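Stemov 분해·조립 실습 세트 (동아리·수업용)
판매: Datley / 대여 가능 / 지도교사용 안내서 포함

협동로봇으로 데스크톱 PC를 뜯고 다시 끼우는 학생 과제용 세트입니다. 제조사 소개서에는 "첫 시간부터 자율 조립"이라고 적혀 있는데, 저희는 그 문구를 옮기지 않겠습니다. 한 학기를 써 본 Sarkar 동아리의 지도교사 Revathi Chowdary 선생님도 첫 달은 그리퍼 각도만 잡다가 끝났다고 하셨습니다.
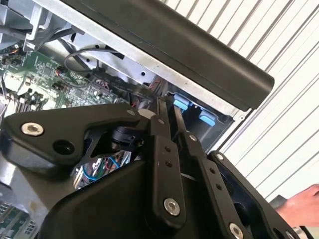

드라이브 케이지의 하늘색 탭에 닿은 그리퍼 끝

구성품
평행 링크 그리퍼, 손목 카메라, 부품 트레이 출력 파일, 과제 카드 17장
로봇 팔과 PC 본체는 별매

과제 카드는 난이도 순서라지만 믿기 어렵습니다. 케이블 과제가 앞쪽에 있는데 학생들은 대부분 여기서 막힙니다. 납작한 케이블은 휘는 방향이 매번 다르고, 저장해 둔 좌표는 본체를 조금만 옮겨도 쓸모가 없습니다. 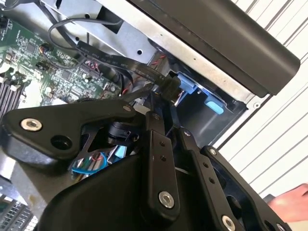
리본 케이블 커넥터 집기

손목 카메라 화면은 쓸 만합니다. 다만 시야의 절반 가까이를 그리퍼가 차지하니 카메라만 보고 조작하겠다는 계획은 말리고 싶습니다.

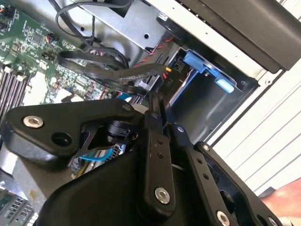

고정 카메라를 하나 더 두는 편이 낫고, 이건 세트에 없습니다. 대회 준비반을 맡은 Janaka Akanda 씨는 시연 기록을 200회 모은 뒤에야 학습 모델을 돌려 봤다고 합니다. 안내서의 권장치는 1000회입니다. 그만큼 모을 시간이 있는 동아리가 얼마나 될지 모르겠습니다.

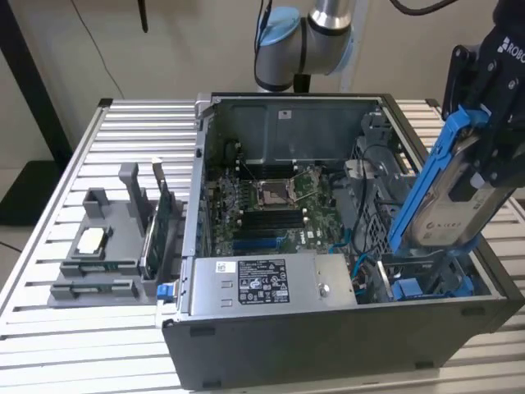
파란 캐리어에 든 하드디스크를 드라이브 베이로 내리는 과제. 왼쪽은 부품 트레이

트레이는 3D 프린터로 직접 뽑아야 합니다. 출력 파일의 CPU 자리는 치수가 빠듯하니 시험 출력을 먼저 해 보세요.

구매 전 확인
학생 두 명당 한 세트 권장 (네 명이면 둘은 구경만 합니다)
그리퍼 보증은 링크 파손 제외
5월은 대여 예약이 일찍 마감됨
문의: Datley 교육팀 Sunil Liyanage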